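To: warnix-users
Subject: Re: [warnix-users] how many sim demos before real ones?

Replying inline, short on time, sorry for typos.

> We're setting up Warnix for a tabletop pick task and have
> 200 teleop episodes so far, all in sim. Loss looks fine but the
> policy just hovers over the object and never commits.

Had the same thing in September. For us it was the pauses. Whoever is driving stops to think right above the object, and the policy learns to stop there too. Trim the idle steps before training. There's a flag for it in the Vako export script, --drop-still, off by default for some reason. Set the threshold low or it eats the gripper close, since the arm is still while the fingers move. Lost half a day to that one.

> Do we need more episodes or better ones? Our plan was to go
> to 400 and then see.

Better first. We had 785 at one point and threw out a lot. Trained on 114 clean ones and it beat the full set on our bench, which was annoying. Your mileage etc. Things we toss now:

- any episode with a regrasp, unless you want regrasps
- anything where the object was already touching the fingers at step 0
- runs where the operator came in from a weird side once and never agian
- resets that didn't settle, object still sliding when recording starts

After that go to 400 if it still hovers. Don't just record the same start pose 200 more times tho.

> Also, is it worth randomizing the scene, or only the object
> pose? Somebody on the Grecu list said scene clutter hurts
> early on.

Depends what they mean by hurts. Slower to train, yes. But with a bare table ours latched onto anything dark near the gripper as soon as we put other stuff in. I'd do pose only for the first batch, clutter from the second one on. Keep the labels for which batch is which, we didn't and had to guess from timestamps.

> Last one: wrist camera, or fixed, or both?

Both if your loader can take it. If only one, wrist. The fixed view is nice for people reviewing, less so for the policy in our tests, the arm hides the object at exactly the moment you care about.

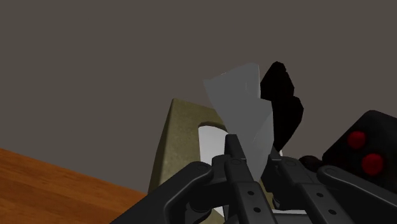

Thin, crumpled objects are the ones to start recording early, they took us the longest. Rigid blocks you can get from a handful of starts, but sheet type stuff has no good "center" to aim for and every operator picks a different spot. Write down a rule and stick with it. Ours is low on the sheet and keep it upright, like the gray one between the fingers there, so the top edge stays well clear of the fingertip and is still in view. Also look at what's behind it, black shape right up against the gray, black gripper in front. Our segmentation check in Lillura merges dark on dark like that all the time, so don't use it to auto-reject episodes. Somebody has to look.

Can send the trim settings and the reset script if you want them. Not cleaned up, paths are hardcoded. Also the Vako exporter still writes gripper width in the wrong units for sim episodes, multiply before mixing with real ones. Patch is waiting on review.

Out Thursday, back on here after that.

> Thanks in advance, any pointers welcome.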